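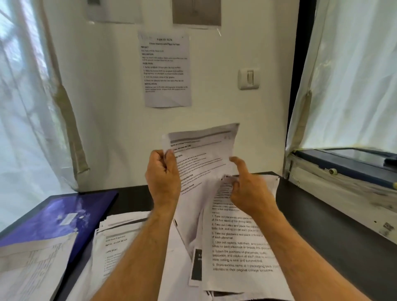 *Fig. 1. Printed task sheets on a desk.*

# Home Exercise After Rotator Cuff Repair: Project Report

16 September 2024

Our project looked at whether patients keep up their home exercises after rotator cuff repair. We used the sign-in records of the Vitley physical therapy clinic, with names removed. There were 42 patients in the group, and the clinic logged 2703 home sessions for them over the study period.

## Method

Each patient had a standard plan from the clinic: pendulum swings, table slides, and later on light band work. We sorted the logged sessions by week after surgery. Patients who moved to the Meireles branch partway through were kept in -- their logs carried over. Two patients had no entries after the first week and were left out of the weekly averages.

## Results

Sessions dropped off most when the sling came off. Of all logged sessions, 915 were table slides, the most of any exercise. Band work was logged least, partly since it started late in the plan. Pain scores were missing on many entries, so we did not use them. 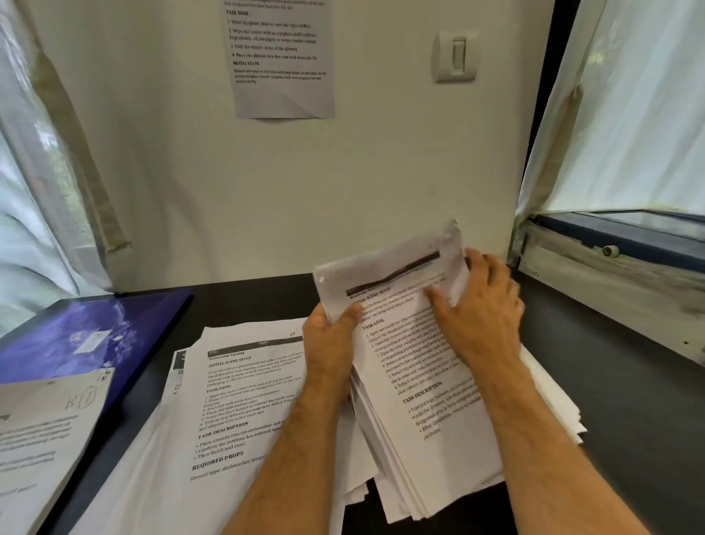
Hildegard Böttcher thought the drop after the sling might be a logging problem, with patients still doing the movements but no longer writing them down. We could not rule this out. The paper logs have no box for exercises done as part of daily chores.

## Limits

The group is small and comes from one clinic. Pichit Chaimongkol entered the August logs by hand, and they were not checked a second time -- the rest were.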